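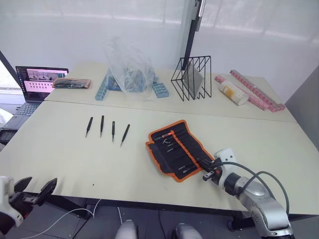 4. Teleop practice: tweezers and the tool roll

Okay, this is the fiddly one! You drive both arms by remote and move slim hand tools between the roll and the tabletop. I like to start with the right arm at the edge of the roll and park the left one with its fingers open (you'll want it later). Go in slowly, because those elastic loops grab back. If you fumble a pick, keep recording and try again.

Save your runs in the Hakdale folder. We need 12 per pair before the December lab.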